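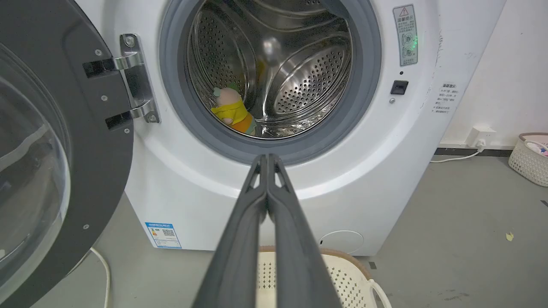 Leszek Krawczyk writes that his box sets of an old hospital drama have begun to skip, always in the last quarter of an episode, and asks whether the discs can be saved or the player is at fault.

Test the player first. Run a disc bought recently, preferably a full one, and let it play to the end. If that skips as well, the lens needs cleaning or the player is worn out. If it plays through, look at the old discs under a strong lamp.

Cleaning a disc
Hold it by the rim and centre hole. Rinse under lukewarm water with one drop of washing-up liquid, then wipe from the centre straight out to the edge with a microfibre cloth. Do not wipe in circles. A scratch that runs along the track is harder for the player to correct than one that crosses it. Stand the disc on edge to dry. Paper towels and spectacle wipes are both unsuitable.

Cases
Cheap multi-disc cases grip too hard at the hub. Press the centre button fully down before lifting. Small cracks at the hub tend to spread, so a disc that has one should be copied, where that is permitted, or replaced.

Shelving
Store upright, away from radiators and direct sun. A standard case is 14 mm thick, and two slim cases take the same space as one standard. My own shelves in the back room at Proloncombe hold 2,089 discs, and the only losses in nearly 28 years were on the shelf above the boiler.

Labelling home recordings
Use a water-based disc pen. Solvent markers can attack the lacquer and adhesive labels unbalance the disc. Write the series, episode numbers and month of broadcast - "April" alone is no use in ten years' time.

Video cassettes
Wind fully to one end before storage and keep them upright with the full spool at the bottom. Remove the record tab. Any tape with white dust on the edge of the reel should stay out of the machine, as mould transfers to the heads and from there to the next tape.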